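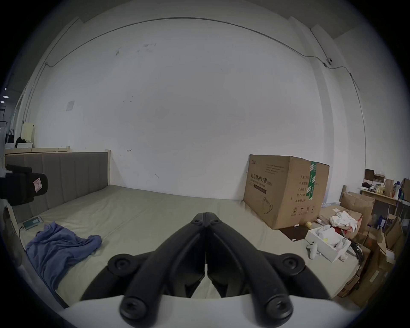

Eilidh Strachan reports that her Homine topper slid toward the foot of the bed for the first week, and that repeating step 3 with the straps one notch tighter stopped it. Her note applies to any base with a smooth deck, including the Gustberg slatted base when the felt strips are fitted.

4. Fitting the Homine topper and cover

4.1 Before you start
Check the carton against the packing slip. The topper is compressed at the factory and must be opened within 400 days of the pack date printed on the end label. Do not cut the inner film with a knife. Use the tear strip.

CAUTION: Topper sizes over queen need two people. Lift from the long sides, not the corners.

4.2 Steps
1. Strip the bed down to the mattress. Vacuum the top and let any damp spots dry fully.
2. Lay the rolled topper at the head end with the label facing down. Pull the tear strip and unroll toward the foot.
3. Pass each corner strap under the mattress and close the buckle. Set all four straps to the same notch.
4. Wait 20 hours before fitting the cover. In rooms below 17 °C, allow a second day. The foam may look uneven until it reaches full height.
5. Pull the cover over the two head corners first, then the foot corners. Close the zipper and tuck the pull into its sleeve.
6. Fit a sheet with a pocket deep enough for the mattress and topper together. Do not stretch a shallow sheet over the corners – the straps will work loose.

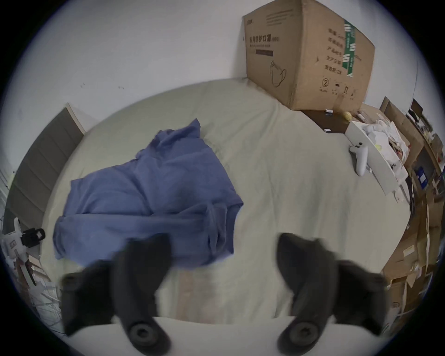
Can the cover go in the dryer? Tumble dry it on low heat only, with the zipper closed. The foam core must never be machine washed or dried.

4.3 Care
Wash the cover separately in cold water with mild detergent. Do not use bleach or fabric softener. Turn the topper end for end every February and again six months later. Check the buckles at the same time.

NOTE: Covers sold under the older Nkuna name have a button edge in place of the zipper. They fit the topper, but step 5 does not apply – button the foot end last.

4.4 Spare parts
Strap set, four pieces: Bronirix part 609
Zipper pull and sleeve: order with the cover size
Felt strips for Gustberg base: supplied with the base

Section revised 15 Apr 2018. For base assembly, see section 3.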